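4. Laying the table

You have a table. If you followed section 3 it is also level, wiped down and facing the right way, and the leftover bolt is in the drawer with the other leftover bolts. What follows covers putting things on it, which people assume they can already do. Our returns desk has views on that.

The Prilau is a plain white table, 1,220 mm long, with a smooth top. It was made to live against a wall, and it is happiest there. It will serve as a lunch table, a tea table or a place to put the post, but the finish shows everything, so a little order at the start saves a good deal of rubbing later.

4.1 Before you start

Check that the top is dry. Run the flat of your hand across it from one end to the other. If your hand comes back with crumbs on it, go back to section 3.6 and pretend you did it the first time.

Push the table up to the wall until it stops. A thin line will remain where the top meets the wall. It is meant to be there and cannot be filled, taped over or, as one customer in February tried, grouted.

Note: If the line seems to slope to one side, put a spirit level on the table before you blame us. Walls in older flats are seldom straight, and the Prilau will not bend to match.

4.2 What you will need

One plate per person. Paper is fine. A plate with a raised rim is better than a flat one, for reasons that will come up at the first spill.

One cup per person, flat at the bottom.

A soft cloth, slightly damp, kept within reach but off the table.

You will not need a tablecloth. You may want one, and we can't stop you, but you have just paid for a white table and it seems a shame to hide it on day one.

4.3 Setting a single place

1. Decide where you are going to sit. This sounds obvious, but Nuria Degefa, who wrote the first edition of this guide, reported that most people lay the table and then sit somewhere else.

2. Put the plate down flat, well in from the edge. Lower it. Paper plates are light and tend to skate if dropped, and a plate that has skated once will do it again with food on it.

3. Press the middle of the plate gently with two fingers. If it rocks, turn it over and look for whatever is stuck underneath. There is generally a second plate.

4. Stand the cup on the plate, open end up. We recommend this for paper plates in particular, where the cup acts as a weight until the food arrives. Set it to one side of the middle, leaving the rest of the plate clear for a biscuit.
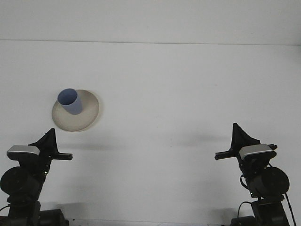
5. Check that the whole base of the cup is inside the rim. A base perched on the rim is a cup on its way to the floor, and the Prilau's guarantee does not extend to floors.

6. Let go of the cup. If it stays where it is, carry on. If it doesn't, begin again at step 2 with a different cup and, ideally, a different attitude to the first one.

Note: Cup and plate do not have to match. Blue on cream looks perfectly civilised. We used to sell a matching set and discontinued it when it became clear that people were buying it for the cups and putting the plates under plant pots.

4.4 Filling the cup

7. Take the cup off the plate before pouring anything into it. Pour over the sink or worktop, then bring it back.

8. Fill to no more than two fingers below the top. Whose fingers is up to you.

9. Put the cup back on the plate only if the plate is staying put. A full cup on an empty paper plate is steady enough while it sits still. The trouble begins when someone picks up the plate by its edge to be helpful.

Caution: Never lift a paper plate with a full cup on it. The plate will fold. It will fold towards you.

Caution: Do not stand hot pans, kettles or teapots straight on the table top. Use a mat. The finish will put up with a warm mug. It will not put up with a casserole, and the mark it leaves is exactly the shape of the casserole, so there is no use blaming the cat.

4.5 Setting further places

10. Repeat steps 2 to 6 for each person. The Prilau seats three along the front when it stands against the wall. A fourth can be fitted in at the end if they are fond of you.

11. Leave a forearm's length between one plate and the next. Use your own forearm, unless you are laying for someone with much longer ones.

12. Keep the middle of the table free for whatever is being shared. If the middle has already filled up with keys and unopened letters, see section 7, Storage, which is largely about this.

4.6 Clearing away

13. Empty the cups first and take them off the plates. Cups go to the sink one in each hand. Stacking them is allowed if they are the sort that stack. Find out which sort they are before you have five of them in a tower.

14. Fold each paper plate inwards so the crumbs stay inside. Plates that are clean and dry can go back in the packet. Be strict with yourself about "clean".

15. Wipe the top with the damp cloth, working along the length, and then dry it. Do the strip next to the wall last, pulling the table forward a little if you need to. You will find things there. Keep the coins.

Note: Soft grey patches on the table top are very often shadows. Move the lamp before you reach for the cleaner. Nuria Wubshet on our customer line has asked us to print this in every edition, and we are glad to.

4.7 If something goes wrong

The cup leans. Look at it from the other side. If it has stopped leaning, it never was. If it still leans, check the base for a dent and the plate for a ridge.

The plate slides. The table is wet, or the plate is. Dry both.

There is a ring on the table. Rub it with a damp cloth and a drop of washing-up liquid. Do not use scouring powder, wire wool or the green side of the sponge.

Everything is fine but it looks a bit bare. Put the biscuits out.

Continue to section 5, Moving the table, once you have regretted where you put it.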